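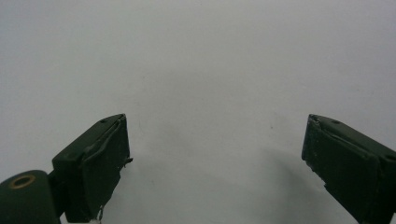
Por Alžběta Murín
Reseñas de taller · Lectura de lunes

Llevo desde febrero usando la pinza manual de Vulta (la Lotbridge, la de dos dedos) y tenía la reseña casi escrita, toda contenta, hasta que se me empezaron a caer las cosas. Así que he tirado el borrador y os cuento la versión larga.

Primero lo bueno, porque lo hay. El agarre es cómodo, los dedos abren un montón y se maneja con una mano sin pensar. Yo la uso para grabar demostraciones de recogida que luego repite el brazo del taller: frascos, cajitas, tubos de crema, lo que toque. Me costó 302 euros en la tienda de Dotau, con un juego de almohadillas ya puesto, y durante semanas no le encontré ni una pega.

Y entonces, el frasco. Uno de cristal, pequeño, que había cogido mil veces. Cierro, levanto, giro la muñeca... y al suelo. Pensé que había sido yo (era tarde y no había cenado). Al día siguiente se me fue otro, y ahí ya paré y miré los dedos con calma. La almohadilla del izquierdo tiene el borde ondulado y se está despegando, con unas fibras blancas asomando que parecen de un jersey viejo. La del derecho aguanta algo mejor, pero está rayada y saltada, con la esquina de abajo hecha un asquito. ¡Y yo tan tranquila grabando con eso!

El contador marcaba 2.620 cierres. El folleto promete 4.000 por juego, o sea que me he quedado bastante corta, y eso que no trabajo con nada abrasivo. Escribí al soporte de Vulta y contestaron rápido y con educación, pero me dijeron que el desgaste no entra en la garantía. Un juego nuevo son 20 euros más envío. No es una ruina, pero fastidia.

Lo que de verdad me molesta es el fallo en sí. No hay aviso de ningún tipo: la pinza cierra igual, suena igual y el dedo hace el mismo recorrido, solo que la pieza resbala. Si lo que llevas es un tubo de crema, te ríes. Con cristal encima de la mesa donde tienes la otra mano, menos. Yo ahora trabajo con gafas y guantes cuando toca vidrio, y paso la uña por el borde de las almohadillas antes de empezar. Si se levanta una esquina, fuera.

La pintura verde también se ha ido rozando y en los cantos se ve gris. Me da bastante igual, es estética, aunque por ese precio esperaba un acabado más sufrido.

He visto que Vrabec vende almohadillas compatibles, más gruesas, y tengo un juego pedido. Cuando lleguen las pruebo con los mismos frascos y actualizo esta entrada.

¿La compraría otra vez? Pues sí, fijaos, pero con un juego de recambio en el mismo pedido. Le pongo tres estrellas y media, y la media que falta para el cuatro se la quito por el frasco.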